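Sound Ratings Belong on the Floor, Not on the Box

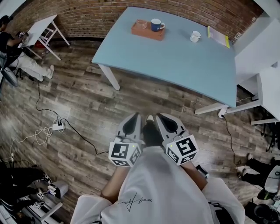 Minoru Kudo holds that the rating printed on a carton of planks tells a buyer all a buyer can use, and that asking for a field test after installation adds cost to a job that already has too much of it. I think he is wrong on the first point and half right on the second.

The number on the carton comes from a laboratory. A sample of flooring is laid over a concrete slab, often with a suspended ceiling below, and a standard tapping machine is run on top. The sound level in the room underneath is measured and reduced to a single figure. A product sold as 72 may earn that figure over a thick slab with a ceiling hung on resilient clips. Put the same plank over wood joists with gypsum board screwed directly to them and the figure drops, sometimes far enough that a footstep upstairs can be located by ear.

Most apartment leases and condo rules I have read quote the carton. The Wuridby building, where I reviewed the flooring rules in May, requires an underlayment rated 72 and says nothing about the assembly it was rated in. An owner who buys the right box has complied. The person downstairs has no claim, whatever comes through the ceiling.

Field testing would close this gap. The method exists, the equipment is portable, and a pair of rooms can be finished in 2 hours if the furniture is out. Kudo's objection to cost is fair when applied to single apartments. Kjærgaard, the contractor at Wuridby, quoted $1,525 for one pair of rooms, which would add a noticeable share to the price of a small bedroom floor. It is much easier to absorb when one test covers a stack of 8 identical units with the same joists, the same ceiling and the same underlayment.

I would write the rule this way. The building tests one representative assembly for each floor type it permits, keeps the report on file, and approves later installations against that report. An owner who wants a different product pays for a new test. Edge gaps are inspected before the baseboard goes on, as a plank jammed tight against the wall carries impact into the framing and cancels much of what the underlayment does.

Manufacturers could help by printing the slab thickness and ceiling type beside the rating, in the same size type.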